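Bread roll

A bread roll is a small portion of bread, baked as a separate unit and normally eaten by one person at a sitting. Rolls are made from the same doughs as larger loaves but have more crust in proportion to crumb, bake faster and go stale sooner. Most weigh well under 154 g.

Shaping

Round rolls are formed by drawing the edges of a piece of dough underneath until the upper surface is tight. Muffin-shaped rolls are proved in deep cups, which hold the sides while the top rises over the rim. Spindle-shaped rolls are rolled out under the palms, with more pressure at the ends to give a taper. Braided types are made from two or more strands, pinched together at each end. The ridges of a braid tend to colour unevenly in the oven, and the seams may brown before or after the raised parts depending on the glaze.

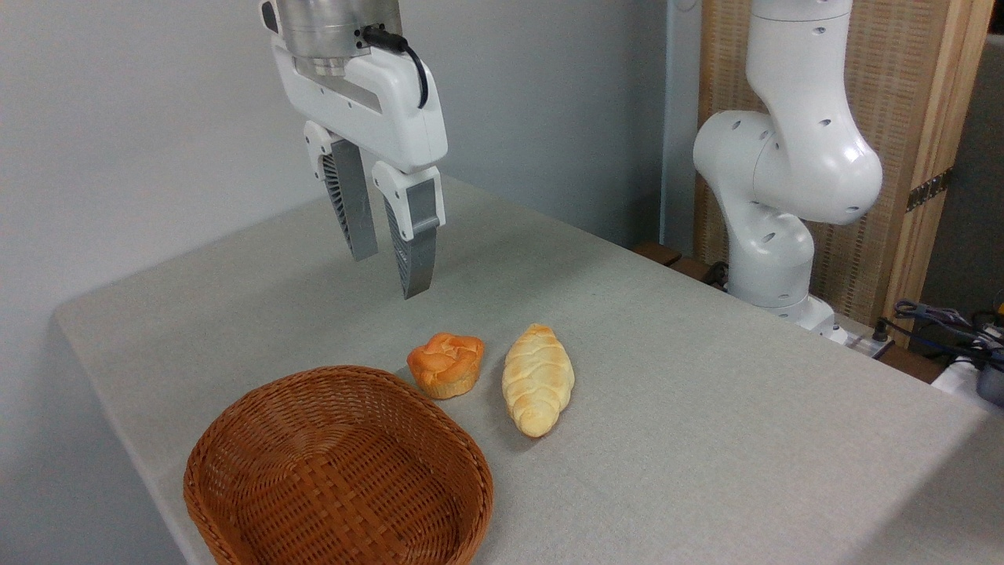 Nga Lý disputes the usual grouping of braided rolls with plain spindle rolls, arguing that the strands are proved under different tension and that the two should be treated as separate types. Trade lists seldom make the distinction. The Hendricks price list places both under "long rolls".

Colour and glaze

Egg wash gives a glossy surface, and milk a duller one. Deep orange tops can come from added yolk, paprika or annatto. A crinkled top may form when the skin sets before the crumb beneath it has finished moving.

Serving and storage

Rolls are commonly served from a basket, either oval or round, often lined with a cloth. Wicker lets steam escape and keeps the lower crust from softening. Uncovered rolls harden within a day. Freezing in a closed bag is preferred to chilling, as bread stales fastest at refrigerator temperatures.

See also: Bap; Bread basket; Plaited loaf; Proving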